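Okay, I finished the Boychuk book on the history of jury duty last night and I have to talk about it. Thread!

Short version: it's a collection of trial records and essays on who got to sit on a jury and who got left out. I expected a slog and stayed up until 1 a.m.

The opening chapter is all about property rules. You needed land, or a certain amount of taxes paid, before your name could even go in the box. In one county (she calls it Gernulton) 30 men were on the list, year after year, for a town of 600. Same last names over and over!

Chapter 5 is my favorite. It's the letters of a county clerk named Wayne Girard, who kept writing to the judge asking why women's names kept getting crossed off. The judge's replies get shorter and shorter – the last one is a single word, "Noted."

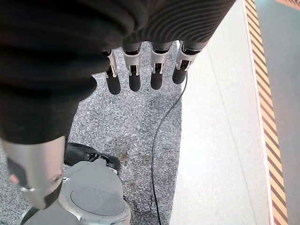
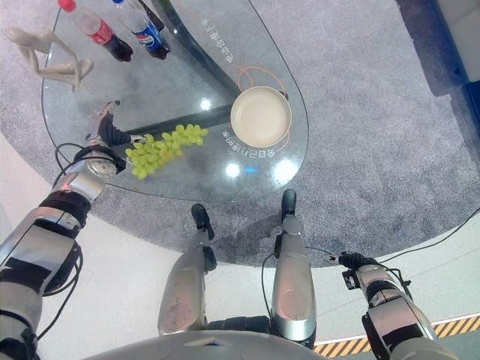

Do you need a law background to follow it?
I don't have one and I did fine. Legal terms get explained the first time they come up, and there's a glossary in the back that I used maybe twice.

The essay by Dae-han Seok on peremptory strikes (when a lawyer can drop a juror without giving a reason) is the hardest one in there. Read it slowly. He puts the lawyers' notes right next to the court transcript, and wow, the gap between the two.

I also loved the small stuff. Jurors locked up overnight with no supper. A foreman in Flurkisach who asked to be paid in firewood. A whole page on who had to supply the candles!

One gripe: the index is thin. I went looking for the Cunley case again and had to flip through 70 pages before I found it (it's in the grand jury section, near the end, if you're hunting too).

My library had it on the new shelf and I'm returning it Saturday, so someone local please grab it. I want to argue about the last chapter, where she makes the case for paying jurors a full day's wage. I'm mostly convinced, but I'd like to hear from anyone who's served on a long trial.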